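Automation at work: what has it changed for you?
Forum > Work and Jobs > General chat
16 replies, page 1 of 2

marrowfat
Right, our place has gone in for robots and I'd like to hear from people further down the road than us. I'm at Nirilside, fruit and veg packing, been on mixed trays for years. Since February a few of us have been off the belt and on what they call demos. You hold a gripper in each hand, pick fruit up, put it down, and it all gets recorded so the Pascual arms can learn from it. I did 1771 picks last month (they put the total on your payslip, don't ask me why). Tomatoes are the ones that get you. Too soft a squeeze and it's off under the furniture, too hard and you've got soup.
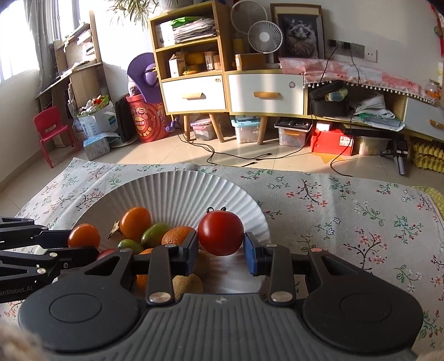
Anyway, the pay's the same and my back is loads better, but I do wonder what I'm training up and whose job it'll want. Anyone been through it?

tinlid_77
Yes, at Tretosdale. They told us no jobs would go and to be fair none did, but when people left they weren't replaced. We had 30 on my shift and now the canteen's like a library. Ask about that before you ask about redundancies.

quaylight
Bit gloomy, that! I'm at Tretosdale too, on nights, and I wouldn't go back to lifting crates for anything. My shoulder was in bits. Now I look after 2 arms, clear the jams and I'm home with some energy left for the kids.

tinlid_77
Glad for your shoulder, I mean it. But you're doing the work of several people and you're on one wage, aren't you?

marrowfat
See, that's the bit I go round and round on. The skill was always in the hands. I can tell a ripe tomato from one that'll split by Monday, and there's no line for that on my contract, so when the arm learns it off me what do I get?
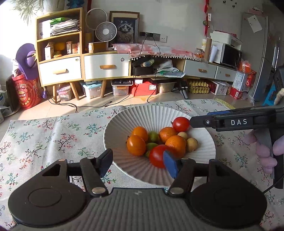 My other gripe is the targets, which were written for the old line and haven't been touched. A tray of one size of potato is quick. Give me a bowl with tomatoes, mandarins and little green limes all heaped in together and every pick wants thinking about, especially when a red one's wedged at the front and you've got to get a finger pad down beside it. Same score on the sheet either way! I've asked for mixed bowls to count for more and I'm waiting to hear.

ploverpie
Get that in writing, marrowfat. We had the same at Trarkau with parcels, and the awkward shapes only got their own rate once enough of us moaned in the same week.

quaylight
Agree with that one. And ask for breaks off the grippers as well, my wrists were moaning by the end of a shift when I did a stint of it.

tinlid_77
Blimey, we agree on something.

marrowfat
Ha! Wrists are fine so far, thumbs not so much. I've got my one-to-one coming up so I'll take the rate thing and the leavers thing in with me and post what they say.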